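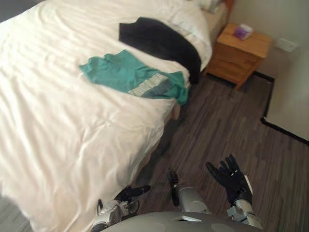

客房安全自查表(退房后、下一位入住前)
地点:Perport 老楼,二层 7 号房
检查人:我,Benvinda Caldeira
抄送:Zulmira Barreto、Spyros Stojanovska

先说两句。这张表原来是 Arsenault 管理公司给的,只有打勾的格子,没有写字的地方,我用了一个夏天实在憋得慌,就自己在每项后头加了"备注"。大家别嫌我啰嗦,备注里写的都是我查房时想到的,看不看随你们,但是打了"待办"的请一定看!

一、床和床架

1. 床架稳不稳,推一推有没有响声 —— 合格
备注:我两只手按着床沿晃了好几下,没有声音。上次 Spyros 说床尾那颗螺丝老是松,我蹲下去摸了,拧得很紧,谢谢他。

2. 木头边缘有无毛刺、开裂 —— 合格
备注:被子垂下来以后,床侧只露出一小条浅色的木头,离地很近,换床单的时候小腿最容易蹭到那里。我把被子掀起来,用手背从头到尾摸了一遍(用手背,别用指尖,扎了刺可疼了),挺光滑的。床头板也摸了,没事。

3. 被子垂地、绊脚 —— 注意
备注:白被子靠外那一侧垂得很长。白天看着挺好看,软软的,可是夜里起来上厕所的人脚一伸就可能踩上。我的意见是铺床的时候往里面拉一拉,两边匀一匀。Zulmira 喜欢垂下来的样子,我们俩为这个争过好几回了,这次我还是写"注意",哈哈。

4. 被套、枕套有无破损,拉链扣子是否完好 —— 合格
备注:被套皱是皱了点,尤其是床边那一块,堆了好多褶子。皱不算安全问题,所以不扣分,不过铺的时候顺手抻一下嘛。拉链头在里侧,拉得动,没有翘起来的齿。

5. 床上有无遗留物品 —— 待办
备注:有两件衣服摊在被子上,一件黑的,一件蓝绿色的上衣,带白灰条纹。两件都有一截搭到床沿外面去了。我先说规矩:遗留衣物不要直接抱去洗衣房!先摸口袋,打火机、药片、电池、硬币都得掏出来,这是去年冬天的教训,一支圆珠笔把整桶毛巾都染了。然后装袋、写房号、登记,放到楼下柜子里。黑的和浅色的分开装,蓝绿色那件单独一袋,万一掉色呢。Amândio,登记本在你那儿,麻烦补一行。

6. 床底 —— 合格
备注:用手电照过,没有行李,没有插线板,灰倒是有一点,已经叫人拖了。

二、床头柜

7. 柜体是否稳固、会不会前倾 —— 合格
备注:木头的那只,颜色像蜂蜜,我很喜欢。腿短,重心低,把抽屉拉开再往下压也没翘头。带小孩的客人入住之前请再试一次,小孩会拿抽屉当台阶踩,别不信。

8. 抽屉顺不顺,有没有夹手 —— 合格(勉强)
备注:最上面那只要稍微抬一下才关得严。擦点蜡烛油就好了,不用报修。抽屉里面也看过,空的。

9. 柜面物品 —— 合格
备注:上面放着一小盒纸巾,紫白色包装,靠墙搁着。这里我要多说一句:纸巾是易燃的,柜面上不要点蜡烛,不要放香薰炉,也不要把纸巾盒塞到台灯灯泡旁边。Zudow 那边送来的香薰样品还在我办公室堆着呢,谁也不许拿到客房里点,送的也不行。

三、墙面和电

10. 墙面有无起皮、霉斑、水印 —— 合格
备注:奶油色的墙,有一点脏就看得出来,这反而是好事。床头那一面我凑近闻过,没有霉味。这栋楼是 1911 年的,外墙又厚又爱返潮,雨季过后请大家都凑近闻一闻,不要站在门口看一眼就打勾。

11. 插座面板是否松动、开裂、发黄 —— 合格
备注:床头柜后面墙上那块小面板,跟柜面差不多高。我用手轻轻推了四个角,没有晃。注意床头柜不要顶死在墙上,得留出插头的位置,不然线会被压弯,时间长了外皮就裂。擦灰请用干布!干布!我又写了两遍,因为上个月真有人拿着湿抹布就过去了。

12. 插线板和大功率电器 —— 合格
备注:客人自带的小电暖器一律不能用,一台 2000 瓦,老线路吃不消。床边充电用的小插线板可以,但不能放在被子上面或者被子下面充。手机塞在枕头底下充电的,我见一个说一个。

四、通道和地面

13. 床与墙之间过道是否畅通 —— 合格
备注:我侧着身子、正着身子、抱着一篮床单各走了一遍,都过得去。

14. 地面有无湿滑、翘边 —— 合格
备注:拖地以后请等干了再铺床,不然垂下来的被角会沾上水印,又得重洗。

15. 烟感报警器 —— 合格
备注:按了测试键,响得隔壁的 Czesław Pawłowska 先生都出来看了,向他道歉。下次测试之前先敲敲他的门。

五、待办汇总

遗留衣物两件,掏口袋、装袋、登记:Amândio Valente。
被子重新铺,外侧往里收:Zulmira(或者我,如果你还在生气的话)。
上层抽屉打蜡:Spyros,有空再弄。
备用灯泡和面板螺丝补货,预算 500 以内,从 Plellness 那边的采购单里走,单子我明天早上放前台。

整体结论:可以入住,待办第一项做完才能交钥匙。有不同意见的直接写在这张纸背面,别写便条贴在我门上,风一吹就没了。

Benvinda,下午四点二十查完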